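二月，工作间记录，下午

接上一页。Sidari 那批手工纸的施胶试验今天做第二轮。上一轮明胶液偏稀，纸面吸墨不均，钢笔线条在第三张之后开始洇，背面也能看到透过去的点。这一轮把浓度提上去，其余条件尽量不动。

配液：明胶 20 克，冷水 600 毫升，泡胀后隔水加热，温度压在五十度以下。上次有一锅烧过了头，凉下来不成冻，黏性明显差，整锅倒掉。这次用小火，水浴锅旁边一直放着温度计。明矾先溶在另一只烧杯里，等胶液完全化开再慢慢兑进去。兑得太快会起絮，絮沾到纸上干了以后是一粒一粒的硬点，刮不掉。

纸分三组。第一组是 Sidari 的棉纸，没有经过压光；第二组是 Sovia 的麻棉混浆，手感硬，边缘毛；第三组是去年自己抄的楮皮纸，厚薄不匀，当参照用，不指望数据好看。每组都留了一张不施胶的原纸，右下角用铅笔写编号。铅笔字过胶不掉，上次用的水性笔全花了。

浸胶用搪瓷浅盘，纸从短边下水，停十秒，翻面再停十秒，提起来在盘沿上刮一下多余的胶液。棉纸湿强度不够，第一张提到一半就裂了，后面改成垫一层无纺布一起提，没有再破。楮皮纸反而很好操作，单手提也没事。Sovia 的纸吸胶慢，十秒之后中间还有一块发白，多停了一会儿才透。这一条要写进操作单，几种纸不能用同一个时间。

晾干：先夹在毛毡之间轻压，再上绳。室温 14 度，偏低，胶液在盘子里凉得快，做到后半段已经开始挂壁，中途回锅热了一次。下次应该把浅盘也坐在温水上。绳子上的夹子有两只生锈，留了印子，已经挑出来扔了。
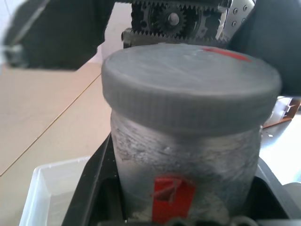
灰色塑料罐，旋盖，盖沿带竖纹。

库存顺便理了一下。明胶还够做两轮，明矾够用很久。碳酸钙见底，要跟 Stergiou 那边的单子一起补。毛毡有几块发硬，应该是上次没洗干净，残胶干在里面，泡温水揉开再看能不能用。甲基纤维素那包封口没封好，有点结块，过筛以后先拿来练手，不进正式试验。

干了之后的初步情况，只看了最早上绳的几张：

棉纸，钢笔线条干净，没有洇，铅笔擦三遍起毛很轻。纸面比原纸略黄，侧光下能看出来，正面看不明显。有一张四角翘，估计是毛毡里取出来太早。

混浆纸，正面好，背面有一块吸墨，位置和浸胶时发白的地方对得上。

楮皮纸，厚处好，薄处有点发脆，对折会响。浓度对它来说可能高了，之后单独配一份稀的。

耐折和滴水吸收还没测，要等纸放够时间，平衡了含水再做。上一轮急着测，数据前后差得离谱，最后都没法用。

打磨这边也试了一下。用 2000 目的砂纸在施胶后的棉纸上轻走一遍，表面确实滑了，但是光泽不均，一块亮一块暗，写字时笔尖经过能感觉出来。还是玛瑙石压光的效果好，就是慢。Bravuder 那台小压光机的辊子有一道划痕，会在纸上留线，修好之前先别用，机器上已经贴了条子。

还没想清楚的是明矾的量。少了胶层不牢，多了纸会偏酸，放久了变脆。目前按明胶干重的一成加，没有做过对比。下一轮打算只用棉纸，明矾分三档，其他不变，每档都测一下表面 pH。试纸剩得不多，省着用。

待办：
浅盘加水浴
毛毡泡洗
操作单里的浸胶时间按纸种分开写
剩下的纸下绳，叠好压平，原纸和施胶纸分开放
补碳酸钙和 pH 试纸

剩余胶液装瓶放冰箱，瓶身写了浓度，三天内用掉，过期倒掉不要再热。浅盘已用热水冲过，水浴锅断电，水还没放。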